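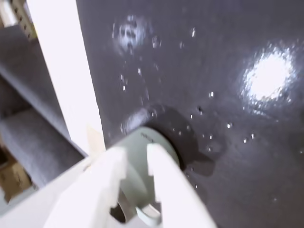

Water spots on a dark glossy surface

Graça Gouveia
2nd October

We have a charcoal gray panel by the sink in our place in Corkeck. Any water that lands on it beads up and dries to white dots. I have tried dish soap and paper towels and get smears under the light. What do you use?

Roald Rønning
Hard water. Mix 200 ml of white vinegar with 300 ml of water, wipe it on with a soft cloth, leave it 5 minutes, rinse, then dry with a second cloth. Don't do this if the panel is natural stone. Paper towels can scratch gloss.

najafi10
just dry it before the drops dry. I keep a small squeegee on a hook

Graça Gouveia
It's glass, so I'll try the vinegar. Thanks.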